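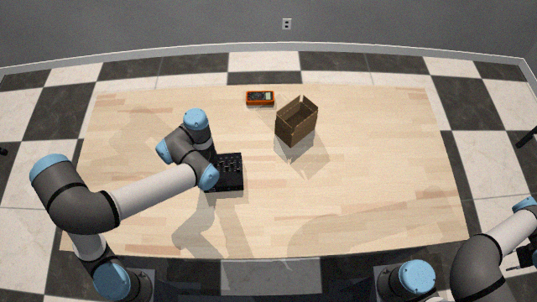
About Hundgate Climbing School

Hundgate is a climbing school for people who want to get off the indoor wall and onto real rock, and for people who have been outside for years and would like to do it better. We teach beginners, families, school groups and climbers working toward their first trad lead, and we love all of it. Yes, even the rainy mornings spent tying clove hitches in the back of the van!

How we got going

The school began with two instructors, one rack of gear and a borrowed minibus that smelled of chalk and wet dog. The first season was mostly top-rope days at Odano, the long sandstone band above the reservoir, because it's a short walk in and the bolts at the top are easy to reach. People kept coming back and bringing their cousins. By the second summer we were running lead courses at Weidemann Crag as well, and we'd bought a van of our own (which also smells of chalk and wet dog now).

These days there are 26 of us, counting the part-timers and the office. Most of the team climbed together long before anyone was getting paid for it, and you'll still find us out at the crag on our days off, arguing about grades.

Where we teach

Odano is where nearly everyone starts. The routes are friendly, the ground at the bottom is flat, and there's shade until lunchtime. The left end has some of the best easy slabs anywhere near us. If you've only ever pulled on plastic, learning to trust your feet on those slabs is a wonderful feeling, and a slightly terrifying one.

Weidemann is steeper and a good deal higher up. The parking lot sits at 1,149 feet and the walk from there takes most groups forty minutes with packs. It's worth every step. The cracks on the main face eat up gear, so it's a perfect place to learn to place your own protection, and the belay ledges are big enough for an instructor to stand beside you and look at every piece.

For the bigger days we head to Zukora. The summit is 2,743 feet, and the East Ridge is a long, easy, rambling climb with a view of the lake nearly all the way up. We run it in pairs, with a ratio of 2 climbers to each instructor, and it fills up before anything else on the calendar. Put your name down early if you have a particular week in mind.

How we teach

We like small groups and plenty of time on the rope. You'll tie your own knots from the first hour, and you'll be checked, and you'll learn to check other people. Our instructors talk a lot about falling, backing off and turning around, since those are the parts of climbing that a gym doesn't teach very well. Plenty of our best days have ended short of the top with everyone in good spirits and a thermos going around.

We don't hurry anyone up the grades. Some students take a lead course after three days out with us and some take it after three years. A few have told us they never want to lead at all, and they're among the happiest climbers we know.

Kids and school groups

The after-school club meets at Odano from spring until the clocks change, then moves indoors. Kids can join from age eight. They climb, they boulder, they build elaborate things out of pine cones at the base, and they learn to coil a rope without making a bird's nest of it (mostly). School groups are welcome on weekdays, and we can bring helmets, harnesses and shoes for everybody. Teachers are very welcome to climb too, and the kids are always thrilled when they do.

Looking after the crags

Both Odano and Weidemann have nesting closures in spring and early summer, and we move our courses around to suit. Please do the same if you're visiting on your own. We spend a couple of weekends each year on path repair and brush clearing, and anyone can join in. Bring gloves. We'll bring soup.

The sandstone at Odano is soft after rain and holds break when it's damp, so we call off rock days there if it has been wet. You'll get a different date or your money back, whichever you like.

Come and see us

The office is open most afternoons, and there's usually somebody in the gear room who'll be glad to talk about shoes for far longer than you planned. Course dates for the fall go up at the end of August.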